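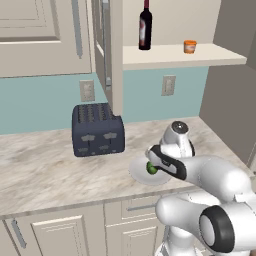
Home Court, Away Court: Does the Bus Ride Matter?
Project report, Introduction to Sports Statistics

1. Why I picked this

Flostley High lost at Taslow by 28 points in January, and the explanation on the way home was the bus. The bus was cold, the bus was late, the bus smelled of somebody's fries. I sat at the end of the bench for that game and had plenty of time to think about it. Nobody blamed the bus when we beat Taslow at home.

My question was whether the distance a team travels has anything to do with how badly it plays when it gets there.

2. Data

I used the scorebooks from our league, boys' varsity only, for the last three seasons. The league has 8 schools. Some scorebooks were typed and some had been filled in by a person holding a hot dog in the other hand. Ashworth's book from two seasons ago is missing its middle pages, so I took those scores from the opposing teams' books. In one game the two books disagreed by a point, and I went with the home book.

Distances are driving miles from school to school. I did not account for the year our driver took the river road by mistake, although I was tempted.

3. Method

For each game I wrote down the visiting team's free throw percentage and the final margin. I chose free throws because there is no defender to complain about. I then split the games into short trips (under 33 miles) and long trips (everything else) and compared averages. After that I made a scatter plot, which looked like someone had dropped a box of pepper.

4. Results

Visiting teams shot slightly worse from the line than home teams, on short trips and long ones alike. Between short and long trips I found no difference I would defend in front of the class. Margins were a little wider on long trips, but most of that comes from Larico, who live farthest away and were also just bad for two of the three seasons. With Larico taken out, the gap nearly closes.

5. Problems

Three seasons of one small league is not much. Rosters change, and a senior-heavy team travels better than one full of sophomores. I also typed every number in by hand and found four mistakes on my second pass, so there is probably a fifth.

6. What I would do next

Add the girls' games, which would double the data, and record tip-off times. Late starts after a long ride may be worse than the ride itself. My coach has read this report and still blames the bus.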